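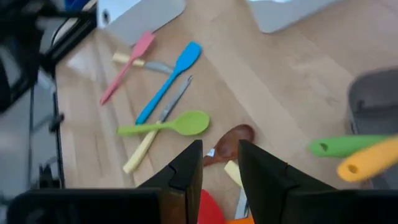
Isabelle Gagnon

Inicio · Quiénes somos · Talleres · Recetario · Contacto

Quiénes somos

Drunder es una escuela de cocina pequeña, de las que caben en un bajo con dos ventanas y un patio, y la verdad es que nunca hemos querido que fuera mucho más grande. La abrimos Tekle Moges y yo un mes de junio, con más ilusión que cacerolas, después de habernos pasado un invierno entero hablando de lo mismo en la mesa de su casa: que a los dos nos habían enseñado a cocinar nuestras abuelas, y que casi toda la gente que conocíamos había aprendido sola, mirando el paquete del arroz.

Tekle se ocupa de los guisos, de las legumbres y de todo lo que pide paciencia. Yo llevo la masa, los bizcochos y las mañanas con niños, que son las más ruidosas y también, para qué voy a decir otra cosa, mis preferidas. Los grupos son de 20 personas como mucho y cocinamos siempre en mesas compartidas, porque se aprende una barbaridad mirando de reojo lo que hace el vecino.

La primera clase del curso básico la dedicamos a los utensilios y no se enciende ni un fuego. Hay quien pone cara rara al enterarse, pero luego es la clase que más nos recuerdan. Sacamos a la mesa de madera clara unas cuantas cosas de diario - la espátula rosa y la azul de silicona, la cuchara verde, la cuchara marrón, un cuchillo de mango crema, otro largo de mango amarillo - y dejamos que cada uno las coja, las sopese y cuente qué haría con ellas. Con la espátula ancha se rebaña un bol en dos pasadas; con una estrecha se llega al fondo de un tarro de mermelada sin ensuciarse los nudillos. La cuchara de remover se elige por el mango, que tiene que ser cómodo al cabo de media hora de sofrito. ¡Y cómo se discute por esto! Hemos tenido debates larguísimos sobre si el arroz con leche se mueve con silicona o con madera (Tekle es de madera, yo voy cambiando).

Tenemos la costumbre de mezclar los colores y no comprar juegos completos. Una parte de lo que usamos viene de Gebretsadik, la tienda de menaje de nuestra calle, y otra la fueron trayendo antiguos alumnos al vaciar cajones. Al terminar se friega entre todos, se seca bien y se guarda, los cuchillos siempre aparte y con el filo hacia el mismo lado.

Además del curso básico hacemos talleres sueltos de pan, de conservas y de cocina para quien acaba de irse de casa. De este último salió nuestro recetario, «Fonder», con 56 platos que se pueden preparar con una olla, una sartén y poco más. Imprimimos 500 ejemplares y todavía nos queda alguna caja en la entrada.

Si te apetece conocernos, pásate por la tarde, que suele haber café hecho y algo recién salido del horno. Las plazas se reservan en la página de contacto o en el mostrador, preguntando por Tekle o por mí.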